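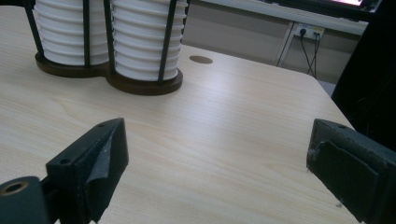 Fig. 5. Cups in rack, two stacks, on the table.

Section 5. Setting up the Hirby water cooler

Read before plugging in. Applies to the Trilon base and the older Imai base, same steps for both except where noted.

1. Pick the spot. Level floor, wall outlet within reach. No extension cords.
2. Leave 5 inches behind the unit. More if it's a corner.
3. Stand it upright and wait. Up to 31 minutes if it traveled on its side, then power.
4. Pull the shipping tape off the drip tray. Both strips.
5. Wipe the bottle neck, peel the cap sticker, tip bottle in straight. Bubbles are normal.
6. Run the room temp tap till water comes steady. Throw the first pitcher out.
7. Plug in. Cold switch first, then hot.
8. Set cups close by, not on top of the unit.

NOTE: Hot switch is on the back, red. Imai base has it on the left side insted.

CAUTION: Never turn on hot with an empty tank. Heater burns out, not covered by warranty.

CAUTION: Hot tap scalds. Keep child lock on.

Cups: refills come 1,000 to a case, order no. 652 from Braltinska. Load rim down or rim up, whatever your rack takes. Don't force the last sleeve in.

Filter: change every June, sooner if teh flow drops. Write the month on the sticker inside the door.

Leaks at the collar: reseat bottle, check for a cracked neck. Still leaking, unplug and go to Section 9.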